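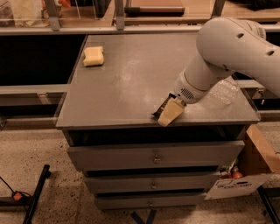
Filed under: Care and Cleaning / Metal and Painted Furniture / FAQ

Cleaning a gray drawer cabinet: questions we get most

Most of the messages that reach the Clurnirholm workshop desk are about cleaning, and a good share of those are about plain gray drawer cabinets with a flat matte top. The answers below were put together by Gunnel Eide and Ivar Solberg and last updated April 14, 2019.

Why does my cabinet top look smudged when I just wiped it?

A matte surface shows residue more than a glossy one. The lighter patches usually turn up in the middle and along whichever side gets used most, and they are generally one of three things: dust that was moved around, soap that dried in place, or skin oil from hands and forearms. Go over it once with plain water and a clean sponge, then dry it with a cloth. If the patches are still there after that, it's probably oil, and you need a little dish soap.

Sponge or cloth?

Both. A sponge holds enough water to lift dirt, and a cloth picks up what the sponge leaves behind. A cloth alone works for weekly dusting.

Do I need more than one sponge?

Two is a good number. Use one for washing and keep the other for rinsing, so that soap doesn't end up back on the surface. If they are the same color, cut a corner off one of them. Plain yellow sponges are fine. Avoid anything with a green or black scouring side, which will leave shiny marks on a matte finish, and those marks stay.

How much soap?

Eight drops of ordinary dish soap in a small bowl of warm water. People use far too much. If you see foam on the surface, rinse the sponge and start over with less.

Should I start with the top or the drawers?

Start with the top. Dirt comes down over the front edge as you work, and you'd only have to do the drawer fronts again. The order we use in the workshop:

1. Clear everything off the top, including packaging.
2. Dust with a dry cloth.
3. Wash from the back edge toward the front.
4. Wipe the front edge itself, then the underside of the overhang.
5. Drawer fronts, top one first.
6. Knobs.
7. Legs and the floor under them.

My cabinet has an open gap under the top. How do I clean in there?

The recess between the top and the first drawer collects more dust than any other part of the piece. Vacuum it with a narrow nozzle, then run a barely damp sponge from one end to the other. Don't squeeze the sponge out in there, as water can run down behind the drawers. Roald Engebretsen uses a one-inch paintbrush for the corners and says it beats every tool sold for the job.

What about the narrow gaps between drawers?

Pull each drawer out a couple of inches and wipe the top edge. That's enough for most homes. Once a year – we do ours in August – take the drawers all the way out and vacuum the inside.

How do I clean small metal knobs?

A damp cloth wrapped around the knob and turned a few times. Dry it right away. If a knob is loose, tighten the screw from inside the drawer before you clean it, or you will be turning the whole thing. Metal polish is best kept away from the drawer face. If you must use it, unscrew the knob first.

Can I leave a wet sponge sitting on top?

Better not. A sponge left flat on a painted or coated top can leave a rectangular mark, and the mark takes longer to remove than the dirt did. Stand it on end in a dish or put it back by the sink.

What do I do with the plastic bag the sponges came in?

Throw it out or put it with your soft plastics before you start. Clear bags are hard to spot on a gray surface and they stick to it when it's wet. A wet printed bag can also transfer ink. Segundo Echeverri wrote to us with a blue price label printed backward on his top, and we got it off with rubbing alcohol – 20 minutes of dabbing, and he tested a hidden spot first.

Is it okay to store cardboard boxes beside the cabinet?

Yes, but leave a gap of a few inches. Cardboard sheds a fine tan dust and holds moisture against the side panel. Move the box when you clean the floor.

Can I use Flurovus spray?

On glossy tops, yes. On matte tops it leaves a sheen that looks uneven in side light. Åsmund Bakke tested it on a spare panel here and needed two soap washes to get back to the original finish. The Warard cleaner has no wax in it and gave us no trouble.

How often should I do all this?

Dust weekly, wash monthly. In a garage or workshop, wash when you can write your name in it.

Where can I get replacement knobs?

We stock the small round ones under part number 572, sold singly or in boxes of 100. The Uchida knobs have a different thread and won't fit without a new screw.

14 comments | 31 shares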